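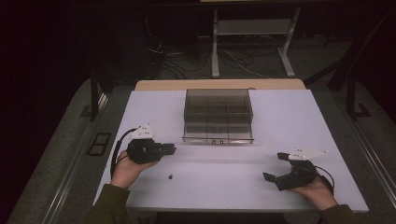
Nghĩa Phí stopped painting in the year his second daughter was born, and he started again on a Thursday, twenty-eight years later, with a brush from the hardware store.

In between he had driven a delivery van for Vendcombe, a company that rented linens to hotels. Before that, when he was young, he had painted backdrops for singers. He did the gray harbor that stood behind Aurelio Contreras at the Quezada for two winters, and people who had forgotten the songs sometimes still remembered the harbor. It was 15 feet high. He had painted it on the floor of a bus garage, walking on it in his socks.

The new painting was small. It was done on the back of a cabinet door, and it showed water and nothing else. He did not like it. He did another one on the other door, and then his wife asked him what he planned to do about the kitchen.

"I'll buy doors," he said.

"You'll buy canvas," she said. "The doors were fine where they were."

He bought canvas. By May he had eleven pictures of water leaning against the wall of the spare room, and his older daughter, who worked near the Umura gallery, carried two of them over there without asking him. The woman at the gallery kept them for a week. Then she called and asked if there were more, and whether he had a title for the group.

He had no title. He told her he would call back.

He thought about it in the van, which he had bought from the company when he retired, and which still smelled of starch. He could call them after the river he grew up on, but they were not pictures of that river. He could number them. In the end he drove out to see Contreras, who lived past the reservoir in a house called Rilterska, after a town where he had once been paid in full.

Contreras opened the door in a cardigan. He was heavier and his hair was gone, but the voice was the same, and he used it to say that Nghĩa had gotten old.

They sat in the back room. Nghĩa had brought one of the paintings wrapped in a hotel sheet, and he took the sheet off and stood the painting on a chair. Contreras looked at it for a long time. A dog came in, looked at the two of them and went out again.

"Where's the boat?" Contreras said.

"There's no boat."

"There was a boat in the harbor. Left side. I used to look at it in the second verse, so I wouldn't look at the audience."

Nghĩa tried to remember a boat. He remembered the crane, and the wall with the tires hanging on it, and a patch by the bottom edge where he had run out of the good gray and mixed a worse one.

"I don't think I painted a boat," he said.

"You painted it after the first week. I asked you to. I said I needed something to look at, and you came in with a ladder the next afternoon and put it in. It took you ten minutes." Contreras leaned back. "I sang to that boat for two winters. You don't remember?"

"No."

"Well," Contreras said. He seemed neither hurt nor surprised. He went to the kitchen and came back with coffee, and they talked about the Quezada, which was a furniture store now, and about the drummer, who was dead. The rent on the backdrop's storage had gone up to 928 a year at some point and nobody had paid it. Contreras thought it had been cut up for drop cloths. Nghĩa said it was good heavy cotton and would have made decent ones.

When it was getting dark he wrapped the painting in the sheet again. Then he unwrapped it.

"Do you want this?" he said.

"Is it for sale?"

"No. Do you want it?"

Contreras said he did, and he took a calendar off its nail to make room.

The drive home was 99 miles, most of it on the county road — he had never liked the highway at night. He left the radio off. Somewhere after the reservoir he tried again to see the boat, and he got as far as the ladder. He could feel the rungs through his socks. He could see his own hand and the narrow brush, but past the end of the brush there was only gray.

His wife was still up when he came in. She asked how Aurelio was, and he told her. She asked where the painting had gone, and he told her that too.

"The woman from the gallery called again," she said. "About the title."

He hung up his coat. He went into the spare room and turned on the light and looked at the ones that were left.

"Tell her I need another week," he said. He took the smallest brush out of the jar and pulled the nearest canvas away from the wall.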